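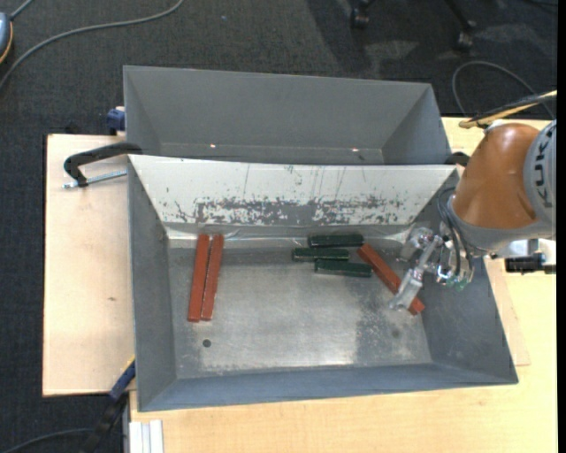 Red and green blocks in a gray metal bin on a wooden tabletop.

Irstead bridge work to close Koskela Road lanes through December
05/11/2019

Drivers heading into Irstead from the east side should plan for slower trips starting next week, when crews close two of the four lanes on the Koskela Road bridge for deck repairs.

The closure will cut the bridge to one lane in each direction between Mill Street and the river trail entrance. The city expects normal traffic to return before the end of December. The sidewalk on the north side will stay open. The south sidewalk will be fenced off for the length of the job.

"The morning inbound trip is the one that worries us," said Tiina Lindqvist, the city's traffic operations manager. "If you can leave home before seven or after nine, you will have a much easier time getting across."

City models show the trip from the Taltumeo park-and-ride to downtown growing by 15 minutes at the height of the morning commute. Afternoon delays are expected to be shorter, as many outbound drivers already use the freeway ramp at Ferry Street.

The park-and-ride has 1126 spaces and usually fills by midmorning. Lindqvist said the city would not add parking there during the closure but would open the gravel overflow lot on the far side of the access road. Parking in the overflow lot is free, with no overnight stays.

Bus Route 5 will run through the work zone and keep all of its stops except the one at the west end of the bridge. Riders who use that stop should walk to Mill Street. Route 3 will detour by way of Ferry Street in both directions and will not serve Koskela Road until the lanes reopen. Printed schedules for the detour are available on board and at the downtown transit center.

Trucks over the posted weight limit will not be allowed on the bridge at any time during the work. Signs directing them to the freeway go up this weekend.

The contractor, Jetus, will replace worn expansion joints and patch the concrete deck, starting on the south side. Traffic will shift to the newly repaired lanes once that half is done. The shift will be made overnight, and the bridge will be fully closed for several hours while barriers are moved. The city said it would announce the date on its road alerts page and on message boards at both ends of the bridge.

Left turns from Koskela Road onto Mill Street will be banned during the project. Police will direct traffic at the intersection on weekday mornings for the first two weeks, and signal timing will be adjusted after that if backups continue.

Business owners on Mill Street asked at last month's council meeting whether the work could wait until spring. Lindqvist said the joints on the south side were in poor enough shape that another winter of plowing could force an emergency closure.

Emergency vehicles will have access across the bridge at all times, including during the overnight traffic shift.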